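Section 4: Setting up the Neltano dishwasher after fitting

Right, the plumber's gone, the machine is level and you're itching to put a load in. Hold on a bit longer! There's some setting up to do first, and I've written it in the order I do it at home.
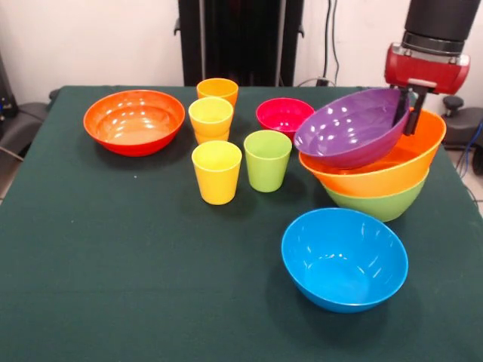 Rafferty Kasprzak wrote in after the last version of this guide to say that his plastic bowls always came out wet while the china was bone dry, and could I please put the rinse aid step before the salt step so people didn't skip it. I've left the order alone (salt really does have to go first) but I've made the rinse aid part longer, so thank you, Rafferty.

4.1 Water hardness

1. Look up your postcode on your water company's website. Mine in Fosham comes out at 315 parts per million, very hard indeed.
2. Press and hold Programme until the display shows H and a number.
3. Tap Start to move up through the settings. Over 300, choose H6.
4. Switch off at the door to save it.

4.2 Salt

1. Take out the bottom basket and unscrew the big cap.
2. Fill the tank with water. First time only!
3. Pour in dishwasher salt with the funnel until it's full. Some water will slop out, so don't panic.
4. Wipe round the thread, screw the cap down tight and run Rinse straight away with nothing in the machine.

Caution: never put detergent in the salt tank. It wrecks the softener, and the guarantee doesn't cover it. Table salt is no good either.

4.3 Rinse aid

1. Flip open the small round lid inside the door.
2. Fill to the MAX line and mop up any drips with kitchen paper.
3. Turn the dial to 4. If you get streaks on glasses, go down one. If you get spots, go up one.

Note: plastic doesn't hold heat the way china does, so it dries more slowly whatever you do. I turn the dial to 5, use the top basket, tilt everything so water can run off, and open the door a crack when the programme ends. Check the underside for a dishwasher mark before you put any plastic in, and keep it off the bottom basket where the heater is.

4.4 First proper wash

1. Spin both spray arms by hand. If they catch on something, move it.
2. Put one tablet in the tray and close it till it clicks.
3. Choose Eco and press Start.

If the display shows E24, the drain hose is kinked nine times out of ten. Section 7 has the other codes.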